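Features > Kitchen > Small Spaces
Filed under: Home Cooking, Appliances, Living Alone
10 Nov 2023 | By Po-yen Hsu

Breakfast on one plug

When I moved to my present flat in July, the kitchen had one socket. I asked the landlord about it and he told me, with great politeness, that the previous tenant used only a kettle. So for some weeks I was choosing every morning between toast and coffee, and in the end I ate neither at home.

It was Busisiwe Matlala who made me think again about breakfast. She lets five small studios above a shop on Coetzee Street, and she has put a two-in-one breakfast machine in each of them in place of a hob. One side is a closed plate for bread or eggs, the other side carries a little pan. "The guests were afraid of it at first," she told me. "Then they write to ask where they can buy one."

I had always looked at such machines with suspicion. In my mother's house a pan was a pan, and a thing which did two jobs was sure to do both of them badly. Also the colours seemed to me made for a toy shop. But mint green, I must admit, is a kind colour at half past six in the morning.

Octavio Guzmán has repaired small appliances at Fisport for many years, and he was less romantic. He says people buy the combined machines for the pan and afterwards use mostly the press. His advice is to look first at the hinge and at the gap behind the plate, where the crumbs go. Wipe it while it is still a little warm, with the plug out, and never put the base under the tap. He charges 80 rand only to open one and dry it, and he would prefer not to.

For one month I cooked every breakfast this way. An egg in the small pan with the lid on, bread and cheese in the press. The bread is ready before the egg, always, so now I start the water first and go to brush my teeth. Porridge I tried twice. It climbed to the lid both times, and the second time it continued. Rice for one person came out very well, which I did not expect, and tomato soup also.

Sibusiso Molefe, my neighbour, still finds it foolish to give so much of the worktop to one meal. He measured his own and he has 70 centimetres, with the dish rack included. For him the answer is a frying pan on a nail. I understand this. In my case the machine has taken the place of the toaster and of the pot with the loose handle, and I have gained a corner where I can cut an onion.
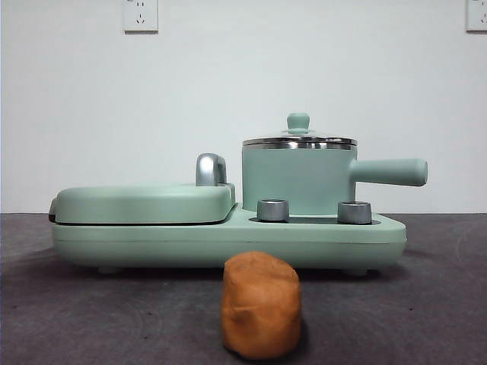 The onion, of course, is for the evening, and for the evening I have still not found an answer. Busisiwe says that one of her guests makes the whole dinner in the press, fish included, but she did not give me the recipe and I have not yet had the courage to try.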